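Packing for Fliltport, or how I finally stopped bringing the big suitcase

So we're back from Fliltport, and I have sand in places I didn't know my car had. I promised a few of you a packing post before I left and then of course I didn't write it, so you're getting the after version, which is probably more useful anyway because now I know what I got wrong.

Some background for anyone new. Every July my cousin Folasade Abubakar rents the same narrow little house up the hill from the harbor and a bunch of us pile in for 8 nights. It's the Abubakar house as far as everybody on that street is concerned, even though she doesn't own a brick of it. The stairs are steep, the parking is at the bottom of the hill, and for years I dragged a suitcase the size of a dishwasher up that hill while people with sensible backpacks strolled past me. Never again, I said, every single year. This year I did it! One carry-on and one tote.

Clothes

I'll get this over with quickly because everyone writes about clothes. I took half of what I laid out on the bed. Two pairs of shorts, one pair of real pants, the green dress, a stack of T-shirts, a sweater, a rain jacket. The sweater got worn every night (it gets chilly up there once the sun drops, and Folasade likes all the windows open). The real pants never left the bag. I think I carry them around in case somebody invites me to a nice restaurant, and the nicest place in Fliltport sells fried fish out of a window.

There's a washing machine in the house. I have known this for years and still packed like I was crossing a desert. Hauwa Okonkwo, who has been coming along since she and Folasade were roommates, brings three shirts total and washes one every evening while she does the crossword. I'm not there yet. But I did a load in the middle of the week and felt very grown up about it.

Shoes

Shoes are where I always lose. They're heavy, they're a weird shape, and I'm convinced every pair is necessary. I got it down to sneakers on my feet and sandals in the bag, and I missed my hiking boots exactly once, on the muddy bit behind the lighthouse. Stuff your socks inside the sandals if they have any kind of closed toe. Mine don't, so my socks just rolled around loose.

The bag itself

A couple of people asked. It's an Orovano, the soft-sided one, bought used from a neighbor who was cleaning out her hall closet. One zipper pull is missing and I've replaced it with a paper clip. It fits under a train seat if you shove it with your foot. I don't have strong feelings about it beyond that, sorry!

Bathroom stuff

OK, this is my real subject and I could go on all day. My bathroom bag used to weigh more than my shoes. Full-size shampoo, full-size conditioner, a hair mask I'd use once, sunscreen in two strengths, the giant contact lens solution. All of it for a house that is a five-minute walk from a drugstore.

What I do now is put everything I plan to bring on a table the night before and leave it there while I eat dinner. Then I come back and ask what I'd honestly walk down the hill to buy if I forgot it. Toothpaste, yes. Sunscreen, yes. Hair mask, no, I would live. Anything that doesn't pass goes back in the cabinet before I can argue with myself.

Then everything comes out of its packaging. Boxes are mostly air and corners, and they get soggy and fall apart in the bag the first time a cap leaks. The tube goes in, the carton goes in the recycling at home, where I know which bin is which.
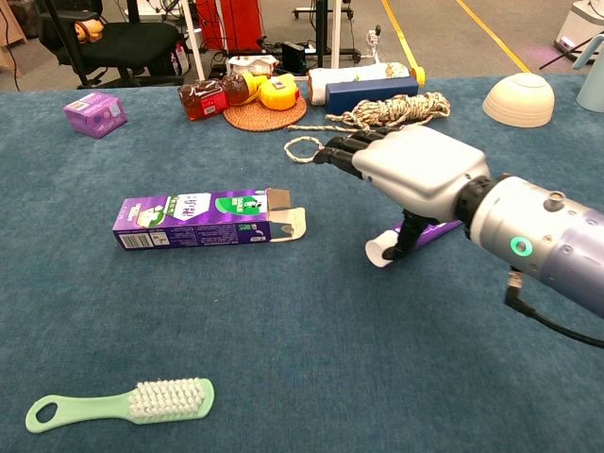 Liquids, and the great leak

Two years ago a bottle of face wash opened itself somewhere on the train and I arrived with a lavender-scented paperback. I've been careful ever since. Squeeze the air out before you close the cap, put a little square of plastic wrap under anything that screws on, and keep the whole lot in a zip bag. Then put that bag in a second zip bag. Folasade thinks the second bag is overkill. Folasade has also never had to dry a novel page by page with a hair dryer.

Things I forgot

My phone charger (Hauwa had a spare, bless her). A swimsuit, if you can believe it, so I bought one from the rack by the bait shop and it has anchors all over it. And the coffee filters, which was my one group job. We made do with paper towels for the first morning and I heard about it at every breakfast until we left.

Things I'd leave home next time

The travel pillow. The second book. The real pants, obviously. The little umbrella too, since the wind off the harbor turns any umbrella inside out before you reach the corner and the rain jacket did all the work.

Folasade has already put her name down for the house next summer, and I've been told I'm on coffee filters again, with supervision. If any of you have a trick for keeping sand out of a car, please put it in the comments. I've vacuumed it out of the back seat and there's still a small beach under the mats.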